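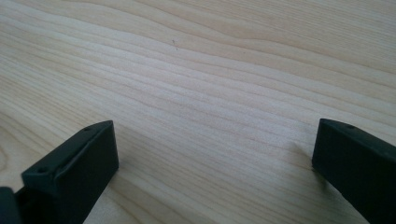
Speaker notes: Looking after a light wood tabletop
Tovville home skills evening, May
By the workshop desk at Parry

Start on time, at 7. The talk runs 40 minutes, with 10 for questions. Hand out the cloths first so people can hold one while I talk.

Opening. Ask who has a pale wood table at home. Ask who knows what finish is on it. Most people won't, and the care depends on the finish more than the species. A matte finish hides fine scratches fairly well but can go shiny where it gets rubbed a lot.

Grain. Straight lines are easy to follow. Where the lines bend into waves or arches, wipe along the general run of the board and don't try to chase every curve. Pass the sample board around. Wait until it comes back before moving on.

Specks. A small dark mark on blond wood could be a crumb, a hair or a flaw in the finish. Try a dry cloth first. If it stays, use a barely damp one, then dry the spot. If it still stays, feel it with a fingertip. Don't pick at it with a nail or a knife.

Daily cleaning. Two cloths, one damp and one dry. No scouring pads. Mention that spray goes on the cloth and never straight on the table.

Story: the Nekix lunchroom table, 62 inches long, sanded in one spot to get rid of a mug ring. The pale patch showed more than the ring did. Keep this short.

If there's time: felt pads, trivets, moving the fruit bowl now and then so the color changes evenly.

Questions. Oil or wax always comes up. Say to check the finish first. Collect the cloths at the door.

Last updated: May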